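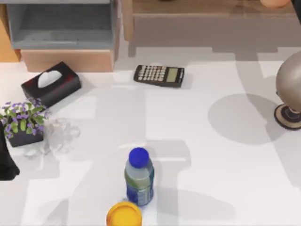

Ticket opened by Jussara Godoy, teleoperation desk, Pons project. Severity: annoying. When I drive the simulated arm with the hand controller, every demonstration I record plays back with the gripper arriving late. Live, I reach for the water bottle, close on it and feel like a surgeon. On replay, the same arm closes on air beside that blue screw cap, then carries the air with great care to the drop point. The scene is our usual tabletop with the bottle at the front, the calculator and tissue box farther back and the flower pot over on the left, and the layout loads the same way each time. Build is the current Brurnalent release. I recorded 15 demonstrations and 10 of them fail on replay.

Steps to reproduce
Load the tabletop scene. Take control with the hand controller. Pick up the bottle at a normal speed, set it down, save. Press replay. Watch quietly.

Reply from Horácio Calado
Does it happen if you move slowly?

Reply from Jussara Godoy
No. At the speed of a man defusing a bomb, it replays fine. The five good ones are all like that. I would prefer not to teach the policy that this is how one picks up water.

Reply from Horácio Calado
Please attach the log from one failed demonstration and switch off the shadows in the viewer. They are soft and there are a lot of them, and on slower machines they eat into the frame rate.

Reply from Jussara Godoy
Log attached, 1,155 steps. Shadows off. The tabletop now looks like a dentist's waiting room and the gripper still misses.

Reply from Sakda Suwannarat
Looked at the log. The arm poses and the gripper commands are stamped by two different clocks. The poses use simulation time. The gripper uses the time the controller message arrived, and the recorder then lines them up by row number as though they had been introduced. At the start they agree. By the time you reach the bottle the gripper column is 2 rows behind, and a fast approach makes that a visible miss.

Reply from Jussara Godoy
So I was a surgeon.

Reply from Sakda Suwannarat
The log does not cover that.

Fix
Recorder now stamps both streams with simulation time and matches them on the stamp. Patch is on the Boven branch. Old demonstrations can be repaired with the realign script, provided the raw controller messages were kept. If "save space" was ticked, they were not kept – record those again.

Reply from Jussara Godoy
It was ticked. Recorded all 15 again at normal speed on the patched branch. All of them replay with the bottle in the gripper. Shadows back on.

Status: resolved. Horácio to change the default on "save space" under a separate ticket.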